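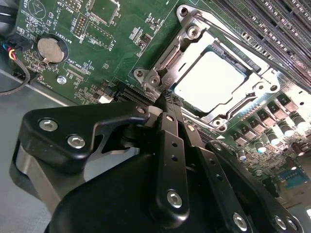 Fingertips at the lower-left rim of the CPU bracket, with the coin cell up at BATTERY1.

Workshop tips: picking a gripper for fiddly bench jobs

I've had three grippers on the same arm this winter, all poking at the same kind of job, which is old server boards. The Volitz came first, then the Manbridge, and lately the Odukoya, and I keep getting mail asking which one to buy. I'm going to dodge that a little and tell you how I test them, because your bench isn't mine!

Start with a dead board. I mean really dead, something from the scrap pile with the processor still under its bracket. You will bump it. I bumped mine 26 times the first evening with the Volitz (I kept a tally on masking tape) and didn't lose any sleep over it.

Take the power away and pop out the coin cell before you send any metal fingers in there. Black anodized fingers look like plastic from across the room, but the bolts in them sure aren't, and a scratch through the finish is bare metal too.

Do your first runs slow. I set the controller to 200 for the trip over and drop it to 80 for the last inch. Those are just the numbers on my Gudham's speed dial, so yours will be different, but keep the same sort of gap between them.

Come in from a low corner of the socket. The memory slots stand up tall and so do the capacitors, and long finger links love to catch on them. My Manbridge was the worst for this, great grip but shoulders like a linebacker.

Watch the glare. A processor lid under a bright lamp goes almost pure white on a wrist camera, and then you're guessing where the edge is. Tip the lamp sideways or hang a piece of baking parchment in front of it. That cost me nothing and helped more than the pricier camera I bought in April (sigh).

Tie back loose wires. A twist tie from a bread bag does fine.

Check the finger bolts every time you swap. One of mine backed out halfway through a run on the Odukoya and I spent a whole lunch hour on the floor with a magnet.

Write down your settings with the gripper's name next to them. I save a file for each one, and 3271 is the program number I go back to whenever a new finger shape acts up.

For now the Odukoya is staying on the arm. Its fingers are slim enough for my boards and I like the way it opens. Next up is RAM sticks, and I'll post those settings once I've stopped dropping them.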